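July 7, 2019

Sunday night, feet up, tea going cold beside me, and I'm still thinking about zippers. 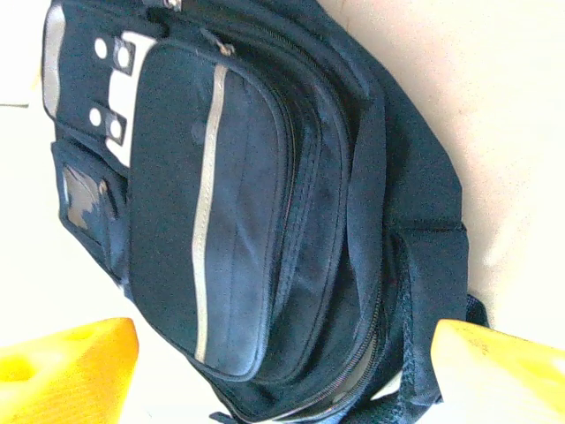
So we're at the bag stage of the collection now, which I'd been dreading since April, back when Abdelghani put "soft goods" on the whiteboard and underlined it twice. Boxes were easy. Mugs were easy once we stopped using the shiny ones. A backpack is a different animal altogether. You set it down, you reach for it, it slumps, you lift it a bit and it slumps some other way, and by the time you've put it back for the next try it isn't the same shape it was. Good for the data, apparently. Terrible for my wrists.

I did 78 episodes on Friday and 45 yesterday, and yes, I went in on a Saturday, and yes, I heard about it at home. The Saturday ones were better though. I had the bench to myself, the radio up, and a proper rhythm going by ten or so. Reset, breathe, grab, lift, hold, put down, label. Reset. I've got quite fond of the yellow fingers, I have to say. They look like something out of a toddler's toolbox and they'll hang on to nearly anything if you come in square.

The navy backpack is my favourite of the bags so far. It's a bit scuffed, it's got loads of seams and layers for the fingers to find, and there's a pale stripe down the front pocket that I've started using to line myself up. I probably shouldn't be. Fabrice came by on Thursday and asked me how I was choosing my approach angle, and I told him about the stripe, quite pleased with myself, and he made that face. His point was that if I always come in along the stripe then the policy learns the stripe, and the first plain bag it meets, it'll be hopeless. Fair enough! But then tell me before I've done two days of it, Fabrice.

We had a good long argument about that, the friendly kind. I said people use landmarks too. I don't pick up my own bag by some general theory of bags, I look for the handle. He said sure, but I've picked up thousands of bags in my life and the arm has met four. Then Abdelghani wandered over with his lunch and the two of them went off into augmentation and colour jitter and I went back to work, which is how most of our arguments end.

Anyway, the upshot is a new rule for the sheet. Every tenth episode I spin the bag to whatever angle the little script spits out, and I'm not allowed to nudge it straight. I hate it and it's obviously right. My success rate dropped like a stone on the first dozen. You come in at an awkward slant and one finger lands nicely against the side while the other rides up over something it shouldn't, a strap or a bit of mesh, and then you've got to decide very quickly whether to back out and try again or just commit. Fabrice wants the back-outs kept. He says recoveries are worth more than clean grabs. I used to bin them without a second thought, so that's a few weeks of my fumbles gone from the April batch, and I do feel slightly sick about it.

The mesh is its own problem. A finger will catch in mesh if you drag it even a little, and you don't feel it through the controller, you only see the whole bag start to creep along with you. I've learned to lift straight up before I move off. I wrote that in the operator notes and then took it out again, as I wasn't sure whether that's a rule or just my habit. Should everyone do it my way? The point of having several of us on the rota is that we don't all do it the same. Dunno. I'll ask tomorrow.

The other thing I keep going round on is the light. The wrist camera gets blasted if the lamp over the bench is up full, and the pale surface goes to white along the edges. I asked Abdelghani if I ought to turn it down and redo the morning's lot and he said no, leave it, kitchens have windows and so do warehouses. He wants a mix. So now I change the lamp whenever I change the bag, and I note it in the log as high, mid or low, and I've got to stop myself putting "nice".

Labelling is where I lose the will. The lifting I could do all day. But every episode wants a sentence saying what was done, in ordinary words, and by the fortieth one my ordinary words have run dry. "Pick up the backpack." "Lift the backpack." "Grab the dark bag and raise it." We're supposed to vary them the way real people would vary them, and it's astonishing how few ways I have of asking for a bag. My sister would say "chuck us that". I put that in once and the checking script rejected it, so I've appealed to Fabrice, who is considering it with great seriousness.

We've done a smidge over half of what we promised Lévesque. The target is 4,000 episodes across all the objects and they want at least 200 for each bag, which sounded like plenty of time when we agreed to it. Their people at Drumska are doing the same list on the same arm with different operators, and the plan is to pool the lot and see whether the thing trained on both beats the thing trained on either. I'm quietly competitive about this. Abdelghani says that's missing the point of pooling. I know it is. I'd still like our half to be the good half.

I had a wee look at the first test model on Wednesday, the one trained on everything up to the end of last month, and it was such an odd feeling. It moves like me! There's a tiny pause I do just before I close the fingers, I'd never noticed it, and there it was on the screen, the arm hanging there having a think. Abdelghani laughed so hard he had to sit down. It hadn't seen any bags at that stage, only the rigid stuff, and when we gave it a jumper for fun it pinched politely at the air above it and drove off with nothing. I felt oddly protective. I said it was doing its best.

He told me the pause is a nuisance, by the way. Long stretches of not moving teach the arm that not moving is a perfectly good option, and then it can get stuck there. So he trims the dead time off the start of my recordings and I'm meant to hesitate less in the middle. Try not hesitating on purpose, it's like trying not to swallow. I spent most of Thursday afternoon closing too early and bumping the top of the bag.

Bits for this week, before I forget them. Ask whether the straps should be tucked under or left lying wherever they fall (I've been leaving them, I think the others tuck). New tape for the bench corners. Back up Saturday's drive, which I swore I'd do before I left and then didn't, so that's first thing. Zips open or zips closed, somebody needs to decide, and I vote for both. And find out if Trevton are sending the softer finger pads or if that was only talk. The ones we've got are fine on fabric, but I can see them being a pain when we get to the carrier bags.

I also want to try going slower with the left-hand approaches. I'm so much worse from that side and I've been avoiding it, and if I'm avoiding it then there's a big hole in the data with my name on it. Maybe a whole morning of nothing but those. I'll need biscuits.

Ilel is on the phone to the dentist's machine for the third time, I can hear the hold music from here, on a Sunday of all things. I should go and rescue the washing off the line before it gets dark. In early tomorrow, drive first, then the grey tote.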